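4.2 Setting the storage heater timer

The Tiswood timer controls the overnight charge only. It has no effect on the boost element, which runs from its own switch on the right-hand side of the casing.

1. Turn off the heater at the wall isolator.
2. Open the timer flap and press SET until the hour digits flash.
3. Enter the current time in 24-hour form. Press SET to confirm.
4. Enter the start of the cheap-rate period, then the end. Your supplier can confirm both times.
5. Close the flap and turn the isolator back on. The green lamp lights within 8 seconds.

Note: The timer does not adjust itself for summer time. Repeat steps 2 and 3 when the clocks change.

CAUTION: Do not cover the air outlet or dry clothes on the casing. Leave a clear gap of 300 mm in front of the heater.
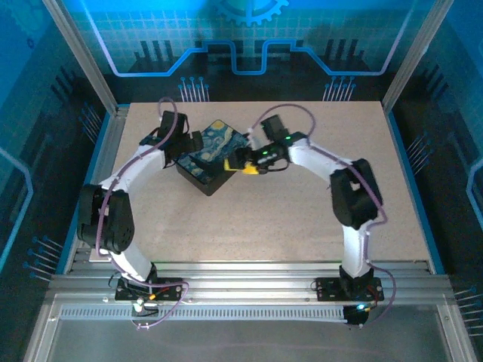 The input dial sets how much heat is stored overnight. Start at position 3 and allow two full nights before changing it, as the core takes time to settle. If the room is cold by early evening, raise the dial by one position.

The output dial should be kept low during the day and turned to its lowest position at bedtime. Leaving it open overnight releases heat while the core is still charging.

If the lamp flashes after step 5, the clock has not been set. Go back to step 2.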